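### 4.2 Checking the Camera Views

Complete this section before the first practice run. Teams in the Dewan simulation league share one house model, and every team must confirm both views.

1. Start Stavix and load the house model.
2. Select **Wrist View**. Both gripper fingers must be visible and open.
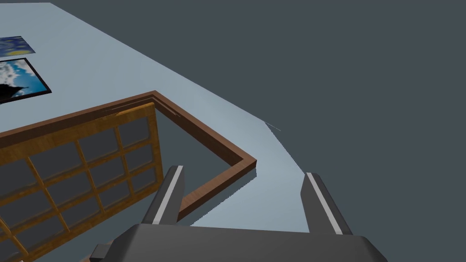
*Figure 3. Wrist view, fingers open, near the lattice window panel.*

3. Select **Head View**. Confirm that both arms appear – the left at the dresser, the right on the doorway side.
4. Set the run limit to 600 seconds and save the profile under your team name.

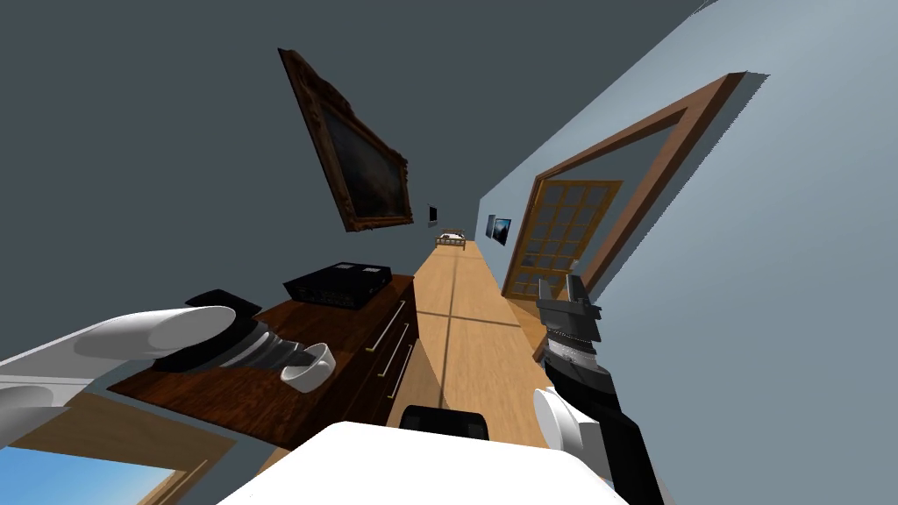 Anikó Tóth

**Note:** The head view is wide, and objects near its edges look stretched. Judge the distance to the cup with care.

**Caution:** Do not change the view during a scored run. Jullico stops the log when the view changes, and the attempt is void.

Each team is allowed 3 scored attempts. Log files are kept for 72 hours – download them before then.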